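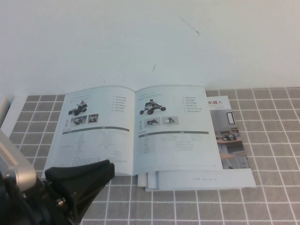

My super statement turned up last week and I did what I do every December, which is leave it on the kitchen bench under the fruit bowl until I felt guilty. Then I opened it, and there it was again: $200 for insurance I don't remember asking for.

Now, I'm not against insurance inside super. For plenty of people it's the only cover they'll ever have, and it's often cheaper than buying your own. What gets up my nose is how hard it is to find out what you've got. Page 9, small type, a table with codes in it! I rang the fund (Zostar, if you're wondering) and a very patient bloke took me through it, but he had to look two of the codes up himself.

My friend Ilona Bakos had it worse. She worked casual jobs all over Nombridge in her twenties and ended up with 6 accounts, most of them taking fees every month. By the time she rolled them together she reckons she'd lost $1750, and that's before you think about what the money might have earned. She's a bookkeeper, too, so she's hardly hopeless with paperwork.

I'd like one plain page at the front. What you pay, what you're covered for, who to ring if you want to stop it. Pappas, my old fund, used to send something close to that and I stuck it on the fridge. I'd happily swap the glossy bit about market outlooks for it (does anyone read those?).

Anyway, I've kept the death cover and dropped the income one, seeing as work already gives me that. The form took ten minutes. Finding the form took most of an afternoon.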